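Setting up the lunch table

We have put out food for the Thursday get-together for two years now, and I've finally stopped rearranging everything at the last minute. Most of the trouble was never the cooking. It was where things went on the table.

The first change was brown paper over the whole top. I buy it by the roll from Grolora, 30 inches wide, and tape the lengths underneath. It doesn't slide around like our old tablecloth did, and at the end it all gets folded up and thrown out.

The second was getting the drinks off the floor. We used to keep them in a cooler by the door – people tripped over it and half of them never looked inside. A clear acrylic rack takes six bottles of Coke in two rows of three, with the back row higher than the front, so it's easy to see what's left. I keep another 24 in the fridge and refill as we go. 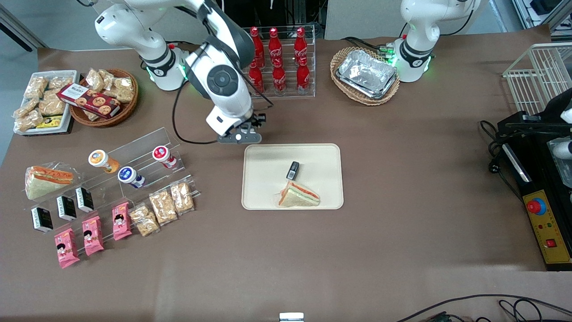

Baskets do most of the remaining work. I own too many of them, mostly from the Skyrme closing sale, but they are good for anything that would otherwise spread out. The foil trays stack up in an oval wicker one. Bagged snacks go in a round one, and the extra bags go on a flat white tray. Cookies can stay in their box as far as I'm concerned.

Sandwiches are the one thing I still go back and forth on. I cut them in triangles and set them out on a beige tray, a few at a time, so the bread doesn't dry out. On a normal week I make enough for 14 people. Wrapping each one takes longer than making it, and I've mostly given that up.

The stepped acrylic stand is the newest piece. It came from Govmont and cost more than I wanted to pay. I'm planning to use it for small things like candy and granola bars, which always get lost behind the bigger packages. If it turns out to be a pain to wash, I'll go back to bowls.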